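Hurkier Workshop Tips: Software for Cloth-Handling Grippers

These tips cover the software side of hand-held gripper work on household cloth: control, perception, planning and the small tools in between. They assume a working Garba install and a recorder that writes one log per gripper.

Clocks and timestamps

Sync both grippers to the same clock before the first take. Garba stamps messages on arrival by default, and arrival time drifts under load. Switch it to source time in the config file and restart the recorder. A restart is required; reloading the config does not change the stamp mode.

Name the logs by side, left and right, and keep the side in the message header as well. File names get changed during copying.
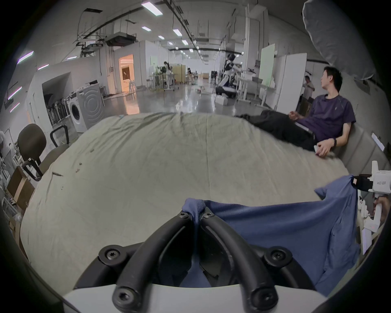

With two grippers on one garment, record both jaw widths at the same rate. If one stream runs slower, resample it to the faster one after recording and keep the raw file. Planning code that reads a two-handed hold needs both widths at every step – a missing value should stop the run, never default to closed.

Grip detection

Jaw width alone is a poor signal for thin cloth. A single layer of cotton changes the reading by less than the sensor noise on many units. Combine width with motor current, and hold the decision for 80 ms before reporting a grip. Shorter holds report false grips at a fold.

Do not tune this value on a towel and then use it on shirts. Keep one settings file per fabric type.

Masks and background

Fistham segments by color first and by edge second. Blue cloth on a pale sheet separates cleanly with the stock settings. Dark cloth near dark fingers does not; load the finger mask before segmenting. Limit the region of interest to the work surface so that the rest of the room is never passed to the tracker.

People near the work surface should be kept as a separate class. Do not merge them into the background, or the planner will treat that space as free. 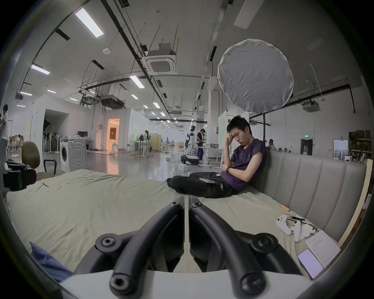
Gripper fingers at the mattress, with a person seated against the headboard.

Planning a lift

Filtatard expects a pinch point, a lift direction and a release height. Set the step limit to 400. Plans that hit the limit are usually caused by a pinch point placed inside a fold; move it to the nearest visible edge and run again.

Error 1003 means the two arms were given crossing paths. Swap the pinch points before changing any speed settings.
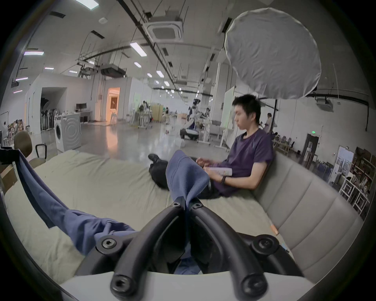 Housekeeping

Check free disk space before each session. Version 2 of the log format is smaller but cannot be read by older Garba builds. Convert copies only, and leave the originals as recorded.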